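Living With a Slow Thyroid

The letter from the Metholm clinic came on a Thursday and said my TSH was high. I had been tired for most of a year and had put it down to work. My hair was thinner, my hands were cold in June, and I had gained weight without eating any more than before.

An underactive thyroid is common, and the usual treatment is one small tablet of levothyroxine a day. Getting the dose right can take months. Mine started low and went up twice, with a blood test after each change.

The tablet itself is easy. Fitting it around breakfast is harder. I take mine with water at 6 a.m. and leave coffee until later. 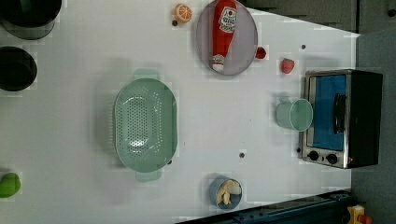
Can you take a calcium supplement at the same time as the tablet?

Calcium and iron both get in the way of levothyroxine, so doctors usually advise leaving four hours between them. I was taking 600 milligrams of calcium every morning with my pill, and my second test had barely moved. My doctor had me switch the calcium to dinner, and the next result was better.

The support group in Dutlow has 115 members, and the oldest is 73. Most of the talk there is about tiredness. Several people said their blood results came back normal weeks before they felt any different - one woman waited until the following spring. Others found out they were low in iron as well, which had been missed.
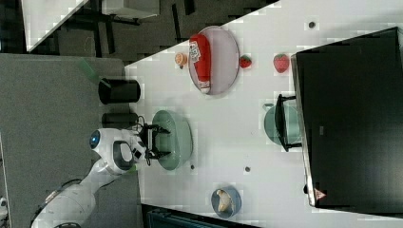 It helps to keep your own record. Write down the dose, the date of each test and how you were sleeping at the time. Ask for the number as well as the word "normal," and try to have blood drawn at the same hour each visit. Don't change the dose yourself, even on a bad week.

I still get cold hands. My next test is in the fall, and if it holds steady I move to one a year.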